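# Table Setting for a Shared Snack Area: Surface, Plates and Layout

Course project report, Liette Sandhu

## 1. Purpose

The Primmont building has one snack table shared by two classes. The table is used for fruit and cut food in the middle of the day and for paperwork the rest of the time. The project compared a small set of plates and layouts for this table and produced a recommendation the building can follow without buying new furniture. Food quality and nutrition were outside the scope.

Work ran through May. The written plan called for 5 layouts. One was dropped because it needed a second table, so 4 were tried.

## 2. Requirements

The requirements were collected from the people who use the table and were then cut down to the ones that could be checked by looking or by a simple measurement.

- R1. A plate must be easy to find on the table from a seated position.
- R2. Whole fruit must have a place of its own, off the plates.
- R3. The surface must be wiped in one pass, with plates lifted once only.
- R4. Plates must stack, and the stack must fit the existing shelf.
- R5. No plate may overhang the table.

R4 removed the Kamel bowls early. They stack well but are too tall for the shelf in any useful number. The Bisora trays were kept for comparison but failed R5 in most layouts -- the long side of the tray is close to the depth of the table once the rear strip is left free.

## 3. Surface

A pale surface shows crumbs and juice, which helps cleaning, but it hides pale plates. This was the main finding of the first trial. White plates from the Tolmont set were hard to pick out under the ceiling lights, and two users set paper on top of them. Colored plates did not have this problem.

Gloss matters as well. On a glossy top the reflection of the lights falls across the plate rims and the edge is harder to judge. A matte top was preferred for that reason and was used in all later trials.
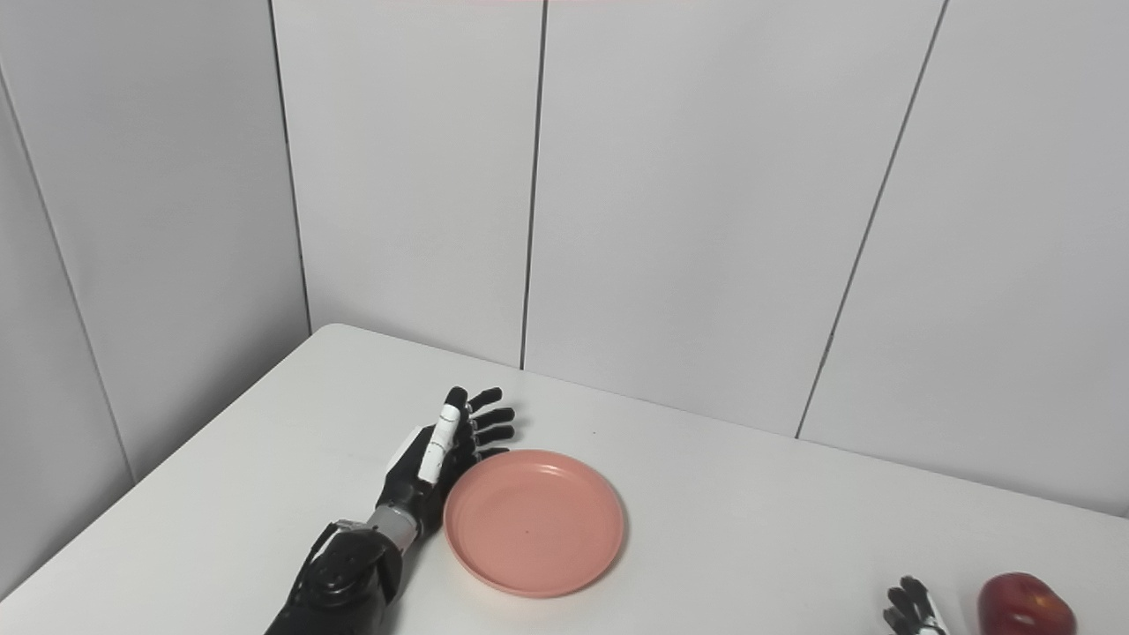 Plate choice came down to color, depth and rim. Deep plates hold cut fruit better, but they take more shelf height and are slower to wipe out. A shallow plate with a raised lip is a workable middle point, as with the round salmon-pink plastic one, which stands out clearly against the matte white tabletop. The lip also catches light along its upper side, so the edge can be read from a low angle. One drawback is that small specks show on the pink, such as the faint dark one near the center of the plate, and these plates should be looked over before they are put out. The red apple sits well to the side with a wide strip of bare table between it and the plate, and this spacing was carried into Layout C.

## 4. Layouts

**Layout A.** Plates in a row along the front, fruit in a row behind. Reaching for fruit meant reaching over a plate. Rejected under R2 after sleeves touched cut food.

**Layout B.** Plates and fruit alternating. Looked tidy at the start of the period and lost its order quickly. Wiping took more than one pass because items had to be moved in turn.

**Layout C.** Plates grouped on the left, fruit grouped on the right, bare surface between. Meets all requirements. The bare area is also where a user can put down a cup, though this was not planned.

**Layout D.** Plates stacked at one end and taken as needed. Fast to set and fast to clear. It fails R1 in part: a short stack seen from the far seat reads as a single plate, and users asked whether there were any more.

## 5. Measurements

The gap between the plate group and the fruit group in Layout C was set at 39 cm. A smaller gap was tried first and did not leave enough room for a forearm to rest on the table. Plates were kept 2 cm in from the front edge. That distance is small, but it was enough to meet R5 with the round plates. It would not be enough if the table were moved against the walkway, where bags brush the edge.

Wiping time was noted but is not reported as a result. The person wiping knew which layout was under test, and the cloth was changed partway through the trials.

## 6. Recommendation

Use Layout C with shallow, round, colored plates on a matte surface. Keep the white Tolmont plates for the darker counter by the sink, where they are easy to see. Do not use the Bisora trays on this table.

## 7. Open points

- The effect of daylight was not tested. The blinds stayed closed for all trials.
- Only one plate diameter was used. A larger plate would reduce the gap or push the fruit too near the right side.
- Whole fruit rolls if the table is bumped. A low mat was suggested and not tried -- it would add a second item to lift when wiping and would need to be checked against R3.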